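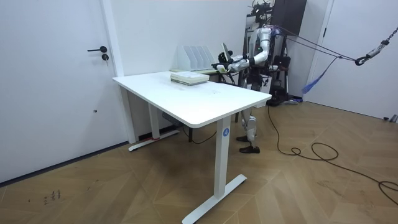
Desk A at Grosden, a white standing desk on T-shaped legs. The letter is on the round blue sticker.

Gönül Taşdemir has bought 34 desks in her working life, and she remembers the bad ones better than the good ones. "The first was too low for me and I used it for 9 years," she says. "I thought my back was the problem."

Today she is responsible for the furniture at Grosden, a building of shared workrooms where people come for a morning or for half a year. We met at eight o'clock, before the coffee machine downstairs was switched on, and she began with the subject that I had planned to keep for the end: white tabletops.

"Everybody asks me why white," she says. "In November we have very little light in the afternoon. A white top gives some of it back to you. With the dark ones we had before, people turned on every lamp."

The price of this is the marks. The desk with the letter A has a few faint ones near the middle of the top, and Taşdemir does not plan to fight them. She cleans the desks with a damp cloth and a little dish soap. Stronger products she has stopped using, after one of them left a dull area on another desk that she can still find with her fingertips.

The letters on the stickers were the idea of her colleague Dénes Antal. Before that, the desks were known by their position, and this worked until somebody moved them. "A person would write to us that the desk by the door is squeaking," Taşdemir says, "and we went to the desk by the door, and it was silent, because it had come there the evening before." Antal put the letters on the legs and kept the tops free of labels, so that they would not be rubbed away by sleeves.

I asked how she had chosen this model, and she laughed. She had compared two suppliers, Fitier and Saavedra, mostly by leaning on their desks in the showroom. A standing desk, she explains, is always a little less steady when it is high than when it is low, and a short visit at sitting height teaches you nothing. She raised each one to the top and wrote her own address on a sheet of paper. "If my handwriting is ugly, I do not buy." The winner cost 632 for one desk, without delivery. Her limit for the room was 2,000, so she took three and asked for the chairs in the next budget.

She likes rounded corners very much. She has a scar on her hip from a square one — it was at her cousin's office, she adds, and the cousin still has that desk.
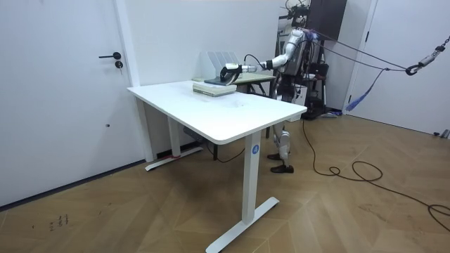 How often should a person change between sitting and standing?

Taşdemir gives no exact rule. "I change when I notice that I have stopped moving. For me it is perhaps after one phone call or one long letter. Some people stand the whole first day because the desk is new, and on the second day their feet hurt and they never stand again. It is better to begin with short times, in good shoes."

For the floor she has only one request, that the desks be lifted by two people and not pushed. The feet are long and the boards are wood, and a scratch across the room is a matter for the landlord. When I left, she was looking for a tape measure to check the distance to the door.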